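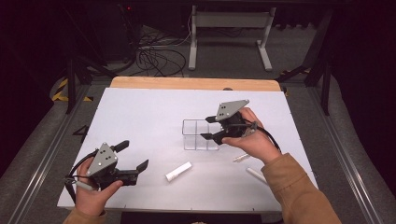 Divided box and white cylinders on the board.

I have been looking for a fixed place for the short cylindrical pieces that end up all over the work surface. They roll. A flat tray does not help much, as they collect against whichever side is lower and have to be picked out of a heap. What I wanted was a box with internal walls, open enough to reach into and clear enough to check from the chair.

The first candidate was a Guketti drawer insert. The dividers are removable, which sounded useful, but they lift out along with the piece if the piece is a tight fit. I used it for 2 weeks and then moved it to the kitchen, where it holds batteries.

The present one is clear plastic, with four compartments and thin fixed walls. The long side measures 142 mm. Clear walls have one drawback on a pale surface: the edges show up as faint gray lines, and from some angles the dividers are hard to find. I considered running a strip of colored tape along the top of each wall. Misaki Kudo suggested a dark mat under the box, which would be easier to undo. I have not done either yet.
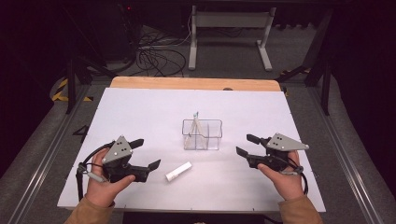 Altham, 2 June 2025

Some notes on position. The box now sits near the middle of the board, with loose pieces kept on the near side. I had it against the left edge before that, which meant reaching across the body for half the work. The center is a compromise – neither hand has the ideal angle, but both can get to every compartment.

The board is 600 mm deep and lies on top of the wooden table. It is made of joined panels, and the seams are faint but present. A cylinder set down lying parallel to a seam tends to settle there. Set down diagonally, it stays where it is put more often than I expected. I have no measurements for this.

The box is light and slides when a wall is bumped. Options so far:

Silicone feet. Cheap, but they raise the box by 3 mm.
Double-sided tape. Holds well, leaves residue.
Jarnidus putty. Holds well enough, comes off clean, needs kneading again after each move.

I am using the putty. If the tape residue can be removed from the panels without dulling the matte finish, I will try the tape again in November, when I have to clear the table in any case.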